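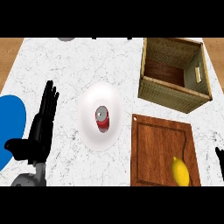

Sat 4 February

Kitchen bench, second weekend on the sourdough rye for the Kinlow order. Picking up from where the last page stopped: the loaves were tasting right but the crumb was gummy for a finger's width above the bottom crust. Cutting them the same evening was part of it. Not all of it, as the one held back to the next day had the same band, only thinner.

Changed two things, which I know is one too many. Dropped the water by 50 g per batch and moved the bake from the middle shelf to the one below. Everything else as before: Gommont whole rye, the Arel tins, starter fed the night before with the same flour.

Starter log. Fed at 9:30 last night, left on top of the fridge with the lid resting. By 7 this morning it had domed and just begun to sag in the center. Smell was sharp, a bit like green apple. Last October it would have taken until noon to get there, but that jar was kept by the window and I was feeding it straight from the cold bag.

Batch weight in the bowl came to 2443 g with seeds and salt. That makes 2 tins with a little left over, which I baked as a flat roll on the tray. Mixed by hand with the stiff scraper. The paste was clearly thicker than last week and held a peak for a few seconds before it slumped. Wet hands for smoothing the tops. Keep the bowl of water on the left, I keep reaching across the tins for it and dripping.

Proof: the tins went in the oven with the light on, door closed. Pinholes on the surface at 1 hour 50. I gave it ten more minutes and then had to take them out so the oven could heat, and they sat on the counter under a towel while it did. Second tin was up to the rim by then, first one a little short. The first tin always gets the stiffer half of the bowl. Next time divide by weight and stop eyeballing it.

Bake: 250 C for 15 minutes, then down to 190 for 45. Probe in the center read 98 when I pulled them. Color good on the sides, pale underneath on the first tin. Out of the tins right away and onto the rack, then wrapped in linen once I could hold them.

The flat roll was cut at supper. No gummy band, but it was so thin that it proves nothing. Crust was hard work. Flavor milder than last week, more malt and less vinegar. I prefer it. Kinlow asked for something that would hold up under smoked fish, so they might want the sharper one. Send both if there is time.

Caraway: the new packet from Tạ is stronger than the old stuff. Used 6 g and it came through clearly in the roll. Would not go higher. Toast it next time or leave it whole, but don't do the half-crushed thing again, it gets into the teeth.

Notes on the scale. It drifted by a gram or so while the bowl was sitting on it, then settled after I changed the battery. The salt was weighed before the change. If these loaves taste flat, check that before touching the recipe.

To do before the next batch:

Weigh the salt again on the small scale and compare.
Grease the corners of the second tin properly, it stuck.
Order Gommont, there is one bag left and it is already open.
Cut tin one tomorrow afternoon and tin two the day after, and write down the thickness of the band in mm for each.
Go back to the middle shelf with the lower water, so I know which change did what.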